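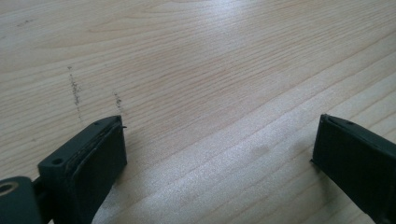
Retaining wall leaning after rain, rebuild or repair?

Posted by Bradley Entwistle, October 30, 2025

We have a dry stone wall holding back the bank between the terrace and the top lawn. It stands 840 mm high and was put up by the previous owners. Since September the middle stretch has tipped forward by 100 mm. The stones are still tight at both ends. Can I take down only the bad part, or does the whole lot have to go? The bank is heavy clay and I can't find any drain behind it.

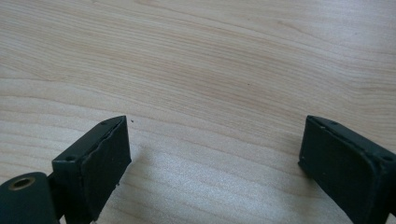 Paiva Garden Walls and Terraces Group

Noémi Gulyás
You can usually take down just the bad part, but go back in steps until you reach stone that doesn't move. Lay the stones out on the lawn by size, with the copes furthest away. Dig the clay back, put a perforated pipe at the base with a fall to one end, and fill behind the wall with clean gravel as you build. Lean the face back into the bank – ours goes back 130 mm from foot to top. Check the footing too. If it sits on topsoil it will tip again.

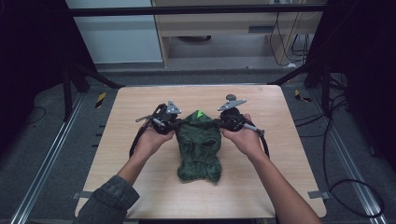 Garden walls, Paiva group page

Mizanur Bandara
I'd just cement it. Mine was done that way 5 years ago and it's fine.
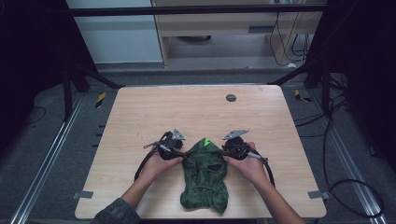
Bianka Szűcs
Please don't cement it without a drain. Water sits in clay all winter and a solid wall has nowhere to let it out. I agree with Noémi about the gravel, and I'd add a layer of geotextile between it and the clay. Keep the mower off the top lawn near the edge until the work is done.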